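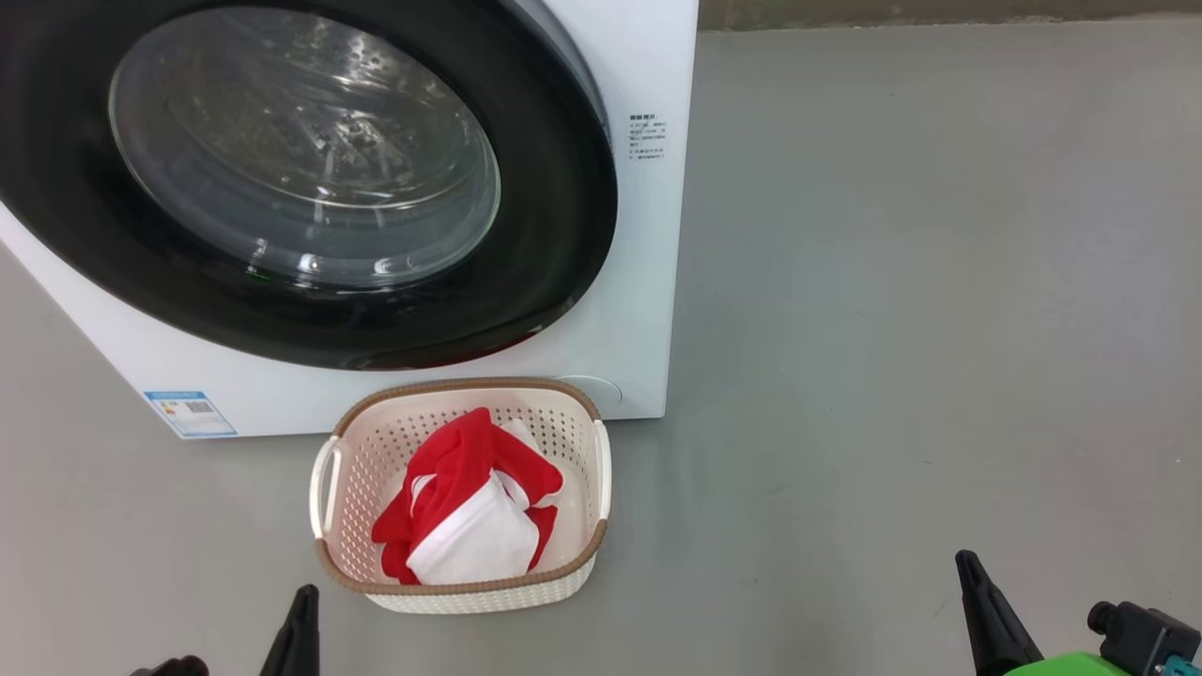 Front loader - glass porthole, perforated drum behind it.

Home | Syllabus | Notes | Labs | Contact

Filed under: Course Notes, Everyday Chemistry, Week 2

Soap, detergent, hard water

Notes from May 23, 2018, cleaned up a bit. Read before lab. Bring the Virkdale sheet, the one with the water map.

Leftover from last time: polar vs nonpolar. Water is polar, grease isn't, so they don't mix. Everything today comes out of that.

Surfactants. Long molecule, two ends. Head likes water, tail likes oil. Put enough of them in water and they bunch up into micelles, tails in, heads out. Grease gets carried in the middle. Draw this yourself, I will ask for it. Label head AND tail (half of you drew a tadpole last time and labeled nothing).

Critical micelle concentration, CMC. Below it, mostly single molecules floating around or sitting at the surface. Above it, micelles. Surface tension drops as you add surfactant, then pretty much levels off at the CMC. That kink in the graph is how we find it in lab.

Soap: fat or oil + strong base gives soap + glycerol. Called saponification. Old process, wood ash and animal fat. The base in wood ash is weaker than lye, mostly potassium carbonate, which is why people used to run it through lime first. Soap is the salt of a fatty acid. The problem is calcium and magnesium. Soap meets Ca2+ and you get a solid that won't dissolve - soap scum, bathtub ring, gray film on towels.

Hardness. Measured as mg of calcium carbonate per liter, even when it isn't all calcium carbonate. Confusing, just accept it. 30 mg/L is soft. Renato Jara's group got 30 for the rainwater barrel in January, fine. Well at Lidik came out at 2,135 and I dont believe it. Either the burette was read wrong or nobody rinsed the flask. Redo it please, with a blank this time.

Titration reminder: EDTA grabs Ca and Mg one to one. Indicator goes wine red to blue. Go slow near the end, it's a lazy color change. Buffer at pH 10 or it won't work. To get from grams to milligrams multiply by 1,000, not divide. Yes this was on the last quiz.

Detergents: synthetic surfactants, usually a sulfate or sulfonate head in place of the carboxylate. Their calcium salts stay dissolved much better, so less scum. Went big in the mid 20th century, right alongside the home washer. Most powders also have:

- builders: tie up the calcium. Phosphates once, now zeolites, citrate, carbonate
- enzymes: protease for protein, lipase for fat, amylase for starch
- bleach, usually percarbonate. Releases peroxide in water
- brighteners - don't clean anything, they take in UV and give off blue 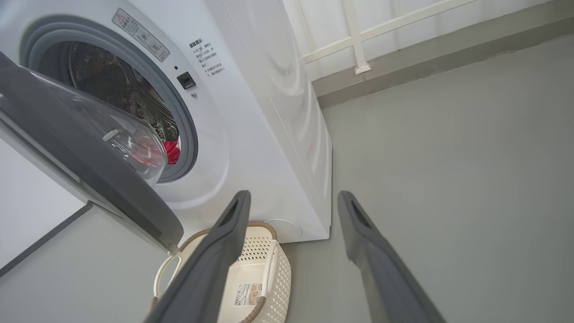
Phosphates first because it's the essay question. Great builders, terrible in lakes. Extra phosphorus feeds algae, algae die, bacteria break them down and use up the oxygen, fish go. Word is eutrophication, spell it right. Look at Arnardóttir ch. 2 for the lake case, skip the sidebar on zeolite structure unless you like that stuff.

Enzymes next. They are proteins, so too hot and they unfold. Cold-water formulas use enzymes picked to work at lower temps. Protease also goes after wool and silk, both protein fibers. Exam loves this. Cotton is cellulose so protease leaves it alone.

Temperature in general: hotter = faster, grease softer, most things more soluble. But costs energy, most of what a hot wash uses goes into heating the water. So the chemistry has been moving toward cold.

Foam. Foam is not cleaning! Too many suds can even get in the way, cushions the fabric so it rubs less. Low-foam surfactants exist, mostly nonionic.

For lab: goggles, closed shoes, calculator. Róisín Hayes has the spare burettes. Groups same as before exept Dardo Gallardo moves to bench 2.

Reading: Arnardóttir ch. 2, then the Nita handout on softeners (ion exchange, we start there next time).

Comments (4)

Santino Riquelme: is the CMC graph log scale on the x axis or regular? mine has no kink at all

Patricio Mansilla: Log. Mine looked like mush too until I switched it.

Dardo Gallardo: The Lidik sample was us, sorry. We'll rerun with the blank

Róisín Hayes: Burettes are in the left cabinet, please bring them back rinsed this time.

Previous | Next | Notes index | Top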